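Two-arm cell: right arm position drifts near the back wall after rail remount

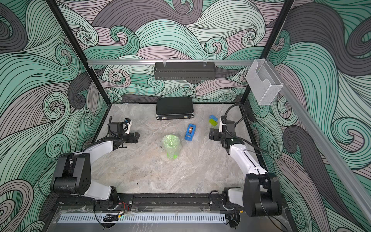 The cell from above, both arms on the front rail.

Elvia Sandoval
Posted 4 December 2020

I have a two-arm cell in a shared workshop in Sumdale. Both arms are bolted to one black rail along the front edge of the floor. The floor is a flat sheet with a marble print, and the three inside walls are papered with a swirl pattern in green, pink and gray. Controller is a Bernach board, one per arm, both on the same supply. Top camera is fixed and does not move between runs.

In May I took the mounting rail off to replace the floor sheet, then bolted it back in what I believed was the same place. Since then the left arm has been fine. The right arm lands where it should close to the rail, but the error grows with reach. Near the front it is under 1 mm. At the back, by the wall with the basket, it is up to 24 mm, always in the same direction (toward the right wall). The height is also off at the back, low by 3 mm.

What I have checked so far:

Joint zero on both arms, redone twice with the alignment pins.
Bolts on the rail, all tight.
Supply voltage at the right arm base while moving, no visible sag.
Camera calibration, redone with a printed checkerboard laid flat on the floor. Reprojection error is low.

The test objects are a tape dispenser, a bubble-wrapped item, two sponges and a hard case with latches. The sponges are picked without trouble because they are soft and wide. The tape dispenser is the problem, because the fingers have to come in from the right and meet the body squarely. Past the middle of the floor the right gripper closes on one corner and turns it.

I log commanded and measured joint angles on every move. They agree to within the encoder resolution, so the arm believes it is in the right place. I have 1,206 logged moves since the remount and can post a sample.

Is this a base rotation error, or should I be looking at link flex? I would prefer not to pull the rail again if I can correct it in software.

Elias Haddad

Error that is near zero at the base and grows with reach is a yaw error at the base. Work it out from your own figures. If the back of your floor is 600 mm from the shoulder axis, then 24 mm sideways is an angle of 2.3 degrees. A single arm base sitting slightly turned on its bolts will do that. The bolt holes in most mounting plates have enough clearance to allow it, and a tight bolt does not mean a square base.

It is unlikely to be the whole rail. If the rail had gone back at an angle, both arms would show it, unless you recalibrated the left one afterward and forgot.

The joint logs will not help here. The encoders measure each joint relative to the one before it, and the first is relative to the base. If the base is turned, every joint reads correctly and the fingers are still in the wrong place. Your pin check has the same limit.

To measure it:

1. Tape a sheet of graph paper to the floor, covering as much of the right arm's reach as you can. Clear the objects off first.
2. Fit a pointer in the gripper. A sharpened dowel is good enough.
3. Command a set of at least nine points spread over the sheet, all at the same height. Approach each one from the same side so that backlash does not get mixed in.
4. Mark where the pointer lands and measure the offset in x and y.
5. Fit one rotation and one translation to the offsets by least squares.

If the residuals after the fit are under 1 mm, it is a rigid error and you can put the correction into the base transform. On the Bernach boards I have used, the base transform is in the arm configuration file and is read only at startup, so restart the controller after editing it. If the residuals still grow with reach, post them.

The low reading at the back is a separate matter. An error of 3 mm over that distance is 0.3 degrees of pitch, which could be grit under the rear of the base plate or a floor sheet that is not flat. Put a straightedge across the floor from front to back before touching the arm. New sheets often bow where they are held only at the edges.

Flex is possible but it does not fit the sideways part. Gravity pulls the arm down. It has no reason to pull it to the right.

Villaseñor

Check the cable. There is a black one making a big arc from the right gripper toward the back corner. I had a Lovard arm that did something similar and it was the cable pulling on the wrist at full reach. Took me two weekends. I put a longer one on and it went away.

Elvia Sandoval

Did the graph paper test with 16 points. The fit gives a rotation of 2.2 degrees and a translation of 0.4 mm. Worst residual is 0.8 mm, at the far right corner. The left arm, tested the same way, has a rotation too small to separate from my marking error.

The straightedge shows the new sheet is high along the back by a little under 3 mm. So the arm is not low, the floor is up. I will shim the front or replace the sheet.

On the cable: I unclipped it and repeated the four farthest points with the cable held slack by hand. No change that I could measure. I may still reroute it, as the arc is tighter than I like.

Base transform is updated and the controller restarted. The dispenser is now gripped square in the middle of the floor. Points at the back are pending until the sheet is level.

Elias Haddad

Good. Keep the graph paper with the points marked and repeat the test after you level the sheet. Changing the shims can move the rail if it sits on top of the sheet, and then the 2.2 degrees will no longer be the right number. I would also run a line of paint across the edge of each base plate and onto the rail, so that any later movement is visible without measuring.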